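Vudbridge Diaries

Home About Archive Recipes Contact

The night I chased nobody and still ended up giving a statement

November 23, 2019
by Laiba Abbasi

So my bike got stolen, and then it got un-stolen, and in between I learned more about how the police work in a town this size than I ever wanted to.
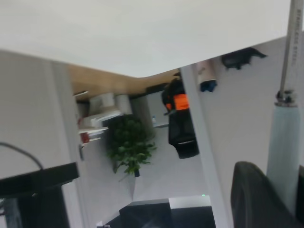

I should say right off that it's not a fancy bike. It's a green secondhand commuter with a bell that sticks and a rack I put on myself, slightly crooked. I paid a lot less for it than the lock cost, which my brother thinks is the funniest thing in the world. But I ride it to work every day, and when I came out of the pharmacy on Menon Street and saw the lock lying on the sidewalk in two pieces, my stomach just dropped.

My first thought was that I'd left it somewhere else. I walked all the way around the block like a person looking for a parked car at the airport, carrying the two bits of lock and a bottle of cough syrup. Then I stood in front of the rack again for a while. Then I called the non-emergency number, which I had to look up, and which (for anyone in Vudbridge who needs it) is on the back page of the town newsletter, in tiny print under the leaf pickup schedule.

The woman on the phone was very nice and very tired. She wanted the serial number. I didn't have the serial number. Does anybody have the serial number? She told me it's stamped underneath, near the pedals, which is great information to get once the bike is gone. She gave me a case number and told me I could come in and fill out the rest, or do it online, and I said I'd come in, mostly because I was too wound up to go home and sit down.

The station is smaller than I expected. I've lived here 13 years and had never been inside. There are two chairs, a rack of leaflets about scams, and a vending machine that only takes coins. I waited there a good long while next to a man who was reporting a missing mailbox. Not the mail, the whole box, post and all! He'd had it since his kids were little and he was more upset about it than I was about the bike, so we ended up comparing notes. He had photos of the mailbox on his phone from every Christmas. I had one photo of my bike, and most of that photo was my niece.

The officer who took my report was called Hidayat, Ningsih Hidayat, and she was good. She didn't make me feel silly about the serial number or about the lock. She asked whether I'd seen anyone hanging around the rack when I went in, and I had to say no, I was thinking about cough syrup. She asked about stickers, scratches, anything odd. I told her about the crooked rack and the bell and she wrote both of those down. She said the crooked rack was the most useful thing I'd told her.

And here comes the part I've been telling everyone at work. I'm walking home, it's getting dark, I've got my hood up, and I'm going past the little park by the Narnwood underpass when I hear a bell. It goes ding and then it kind of grinds. I know that grind. I have heard that grind every single morning for years.

A kid was riding my bike. He was maybe 15, going slowly, no lights, one hand on the bars, eating something out of a bag. I want to tell you I did something clever. What I did was yell "HEY, THAT'S MY BIKE" in a voice I haven't used since high school, and then I ran. In clogs.

I didn't get far. I got to the end of the park fence and had to hold on to it. By then he'd gone off toward the river path, and when I could breathe again I called the number back and got the same tired woman. She told me, in a much less tired voice, that I was not to follow anybody anywhere and would I please stay where I was. So I stayed where I was and felt about nine years old.

A patrol car went by a few minutes later and didn't stop, and I'll admit I said a few things about that out loud. Turns out they were going right where they should have been going. The river path only comes out in two places, the boat ramp and the lot behind the old Dundska warehouse, so they sent one car to each. The kid came out at the boat ramp, saw the car, dropped the bike and took off on foot through the reeds. They didn't get him. They got my bike, though, and half a bag of pretzels.

They called me to come back and identify it. I recognized the rack before I was all the way through the door. Officer Hidayat had me ring the bell, and I swear she was trying not to laugh. Then I had to give another statement, a longer one, about what I'd seen and where I was standing and what I'd yelled. She typed it in exactly as I said it. Seeing "HEY, THAT'S MY BIKE" in an official document is a strange feeling.

I've gone back and forth about the kid. My coworker Larasati thinks he should be made to wash patrol cars until spring. My neighbor Herman, who used to coach half the teenagers in town, thinks he was most likely just cold and wanted to get home, and that somebody older cut the lock. I don't know. That lock was cut clean and it didn't look like a kid's job to me either, but what do I know about cutting locks? They asked me if I could pick him out again and I told them the truth, that I'd mostly been looking at the bike.

The front wheel has a wobble now and one of the pedals is scraped up. Aisyah at the repair shop says she can fix both, but she's backed up and can't take it until January, so I'm on the bus for a while. The bus is fine. It's warm, and I've finished two library books already.

I did turn the bike over on the kitchen floor and write down the serial number. It took a flashlight and an old toothbrush to get the grime off. It's in my phone, and it's on a sticky note inside the cupboard with the mugs, and I emailed it to my brother, who wrote back "cool" and nothing else. If you have a bike, go do this tonight — seriously, it takes five minutes.

Also, if you live on the Narnwood side and you've seen a blue mailbox with a cardinal painted on the door, still on its post, please call the station. He checks in with them every couple of days and there's been no sign of it so far.

This site uses cookies to remember your preferences. By continuing to read you agree to their use. Accept Learn more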